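**Ticket: Glass top on oval table, shared break room**
Opened: 21st January
Category: Furniture and fittings
Status: Open – awaiting part

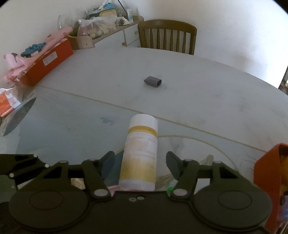
**Reported issue**

Staff using the break room at the Petrauskas building have reported that the glass top on the large oval table shifts when weight is placed near the rim. A second complaint concerns gray marks on the pale surface, which return after cleaning.

**Initial assessment**

The table was supplied by Favden and has been in service since September. The clear glass covers only part of the surface, and its curved edge shows as a thin line across the tabletop. Faint gray smudges and scuffs are present, along with a small bluish smudge on the glass near the white bottle with the yellow band. Personal items, including the bottle and bags, should be removed before any work begins.

**Steps taken**

1. Glass cleaned with Skosari neutral cleaner and a dry microfiber cloth. The surface marks lightened but remained.
2. Glass lifted by 2 members of the facilities team and the underside inspected. No cracks or chips found.
3. Clear pads checked. Two had lost their grip and one was missing.
4. Remaining pads wiped and pressed back into place. Glass lowered and left for 30 minutes before testing.

**Result**

Movement was reduced but not eliminated. The glass still slides slightly when pushed from the side. The scuffs appear to be in the finish itself, and further scrubbing is not recommended.

**Action required**

- Order one pack of 20 replacement pads from Pullel.
- Replace the full set – mixing old and new pads will leave the glass uneven.
- Do not use abrasive sponges or bleach on the pale surface.
- Until the repair is complete, users are asked not to lean on the rim or drag items across the glass.

**Notes**

Refinishing was quoted at $300 and has been deferred to the next budget period. This ticket will remain open until the pads are fitted and the glass has been retested.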